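The Long Way to Menby

By the time Ruairi reached the sea wall at Rircombe he had been walking for six hours, and he had never been so happy about a sandwich in his life. Cheese and pickle, squashed flat, a bit of foil stuck to the crust. He ate it standing up, because he had a strong feeling that if he sat down he would still be there at Christmas.

"You've got 24 miles behind you," said his sister Bex, reading off her phone. "And you're at 1,918 pounds. That's 82 short!"

"Short of what?"

"Of 2,000, you muppet. The number you've been going on about since June."

He had been going on about it, it was true. He had gone on about it at work, at the dentist, and to a man who had only come to read the meter. It was the price of one reclining chair for the day unit at Dramamthorpe, the big soft kind with the footrest, where Dad had sat every other Tuesday with a drip in his arm and a crossword on his knee. Dad had loved that chair. He used to call it the captain's seat and get cross if somebody else was in it – really cross, arms folded, the lot – and then he would spend the whole afternoon making that same somebody laugh until the nurses came over to see what was going on.

There had only ever been one of them. Everyone else got the upright ones.

"Right," said Ruairi, and shook the crumbs off his shirt. "Menby or bust."

The last stretch ran along the top of the cliffs, and oh, it was glorious. The wind had gone round behind them and the whole bay was lit up silver. He was wearing Dad's old walking hat, the one with the trout fly in the brim, and it kept slipping down over his eyes, and every time it did Bex pushed it back up without breaking step. Their dog, Urquhart, who had slept through most of the training, trotted ahead with his ears inside out like he had planned the route himself.

At the second gate a woman was waiting with two boys and a thermos. She had seen the poster in the bakery, she said. Her mom had gone to Dramamthorpe too. She poured him a cup of tea so strong it could have walked the last part for him, and the smaller boy held out a sock. There was money in it, all in coins.

"It's from my tooth," the boy said. "And some other stuff."

Ruairi crouched down, which his knees did not care for, and took the sock in both hands. He wanted to say something good. What came out was, "That's a brilliant sock."

"I know," said the boy.

They went on, the five of them and the dog. Someone honked from the road. Then someone else did, and by the time they came down the hill there were people outside the pub, banging on the tables, and Bex was crying and laughing and trying to read her phone all at the same time.

"Ruairi," she said. "Ruairi, look at it!"

He didn't look. He had the hat in one hand and the sock in the other, and he was running.
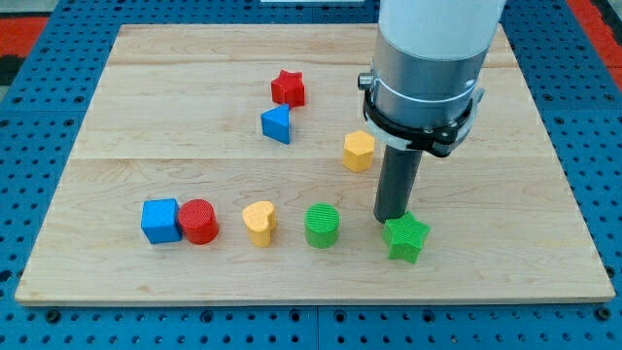 Haldane, I read this on my lunch break and had to go and stand in the stairwell for a minute. My aunt had a favorite chair on her ward too, and she guarded it just as fiercely. Please tell me they made it past the 2,000, and please write another one with the dog in it.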